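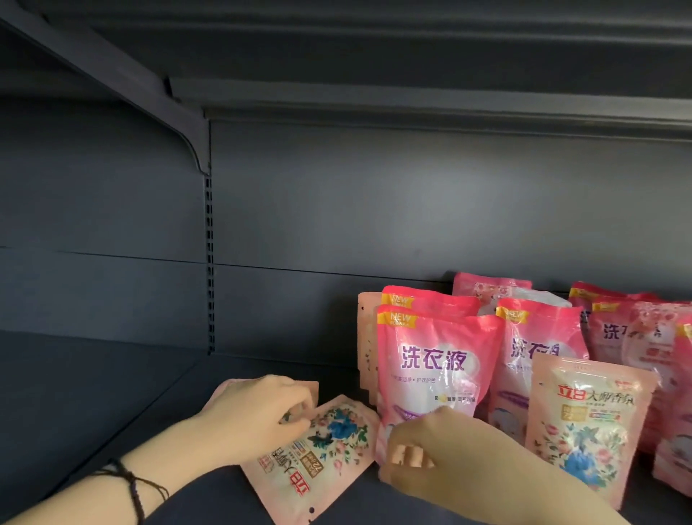
Progress report: Fliston feature, post-production

Prepared by Tamara Jitaru for Hortensia Godoy, Nindel Film Fund
16 April 2023

Picture edit
The second assembly runs 11 minutes over the contracted length. Relu Cârstea has marked two subplots for trimming and keeps the courtroom sequence whole. Of 3736 logged takes, 3269 are synced and tagged. The remainder are second-unit material and do not hold up the edit.

Sound
Dialogue cleanup is done on reels one to three. Reel four has generator hum under most of the night exteriors — 50 lines are listed for re-recording. Iulian Zamfir has booked the booth at Stustent for both leads. The father's part is still unscheduled.

Music
Lăcrămioara Enache delivered sketches for the opening and the train scene. The director accepted the first and asked for a slower version of the second. Licensing for the radio song is open. A replacement cue is budgeted.

Schedule and budget
Picture lock stays in July. Spending is within the approved lines except data storage, where we request a transfer from the unused travel line. The signed form is attached.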